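Kasberg 小圆鼓（店里一直叫它“桌面鼓”）

六月又补了一批，之前在后台留言问什么时候到货的朋友，可以下手了。

我自己家里那只用了两年多，先是放书房，后来挪到客厅茶几底下，谁来都要拿出来敲两下。我本来不是打鼓的，学过几年吉他，节奏一直不稳，老师让我买个鼓垫练，我嫌鼓垫没声音，练着练着就犯困。后来在展会上碰到 Kasberg 的摊位，随手拍了几下，当场就买了一只背回家（是真的背，那天忘了带袋子，抱着挤了一路地铁）。

先说声音。它不是那种轰隆隆的大鼓，低音有，但收得很快，拍中间是闷闷的一声“咚”，拍边上就脆一些，指尖轻轻弹还能弹出一点沙沙的感觉。我最喜欢晚上用指腹慢慢敲，开着门家里人也不会来抗议。白天想痛快一点就上软头槌，Gotis 那款短柄的跟它最配，长柄的我试过，太甩了，控制不住。

鼓面出厂的时候会绷得稍微紧一点，刚拿到手可能觉得声音偏高，别急着调，先敲一个星期再说。我第一只就是太心急，到手当天拿扳手拧了半圈，结果左右两边音高不一样，折腾了一个晚上才调回来。调音的办法也很简单：对角拧，每次一点点，拧完在靠近每颗螺丝的鼓面边上敲一敲，听着差不多就停手。

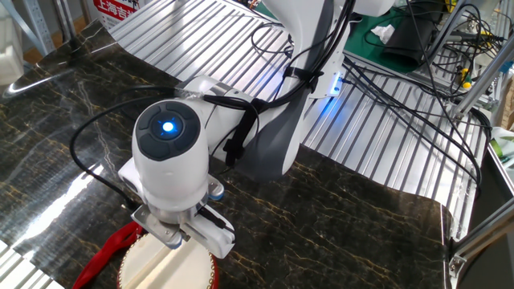 鼓边是很多人会忽略的地方，我自己反而特别看重。手掌搭在上面舒不舒服，决定了你愿意练多久。以前我有一只别家的鼓，边缘有点割手，练上十分钟手掌根就红一道，后来就一直在柜子上吃灰。这只的边我摸下来是圆润的，打久了也没什么感觉。当然每个人手不一样，来店里的话建议坐下来多拍一会儿，别站着拍两下就走。

再说说怎么放。放腿上、夹在膝盖中间、直接放桌上都行，声音差得还挺多的。放硬桌面会有点发闷，底下垫一块毛毡就好很多，或者用 Eltell 的矮支架，把鼓托起来一点，低音马上就出来了。支架是另外卖的，不买也没关系，我在家就是拿一条旧毛巾卷成圈垫着，效果也不差，就是不太好看，哈哈。

保养没什么讲究，干布擦一擦，别放暖气旁边，也别放在太阳直晒的窗台上。湿巾不要用！我知道很多人家里有小朋友，鼓面上沾了饼干渣、果汁什么的，第一反应就是抽一张湿巾。用拧得很干的布擦，擦完放在通风的地方晾一会儿就行。出门带着走的话最好装个包，Rezende 的圆包刚好能塞进去，拉链那边会稍微紧一点，先把鼓斜着放再转正，比较顺手。

常有人问我适不适合小孩。我觉得适合，不过鼓槌建议大人先收着，让他们用手拍。用手拍的力气再大也大不到哪里去，拿了槌子就难说了，我侄子来我家那次，茶几上的杯子先遭了殃。

也有人问能不能跟乐队排练用。小房间配一把木吉他、一个人唱歌，够用；旁边要是插电了，你就只能看见自己在拍，听不见了。想要大音量的朋友请直接看大一号的款，别勉强这只，它就是一个在家里、在小桌子旁边玩的东西。

价格这次没动，单鼓还是 2,000 元，软头槌和包都不含在里面。一起买的话可以减，结账前跟我说一声，我手动改价，系统不会自己减（这个功能我研究了很久，放弃了）。这一批到了 20 只，其中 16 只放在网上，剩下的留在店里给大家试。网上拍完了可以再问我店里还有没有，有的话我给你寄。

发货一般是下单第二天，周六的单子会顺延。箱子里面有泡沫托，请先别扔，万一要寄回来换鼓面，原来的箱子最省事。收到以后麻烦当着快递的面拆开看一眼，鼓面有没有压痕，边上有没有磕碰，有问题拍照发我，七天之内都给换。

换鼓面的话我们也能做，鼓面要提前订，颜色和松紧的喜好写在备注里就行。自己会换的朋友可以只买鼓面，寄过去的时候我会附一张手写的步骤，字丑，见谅。

订货的时候报编号 3512 就可以，说“桌面鼓”我也听得懂。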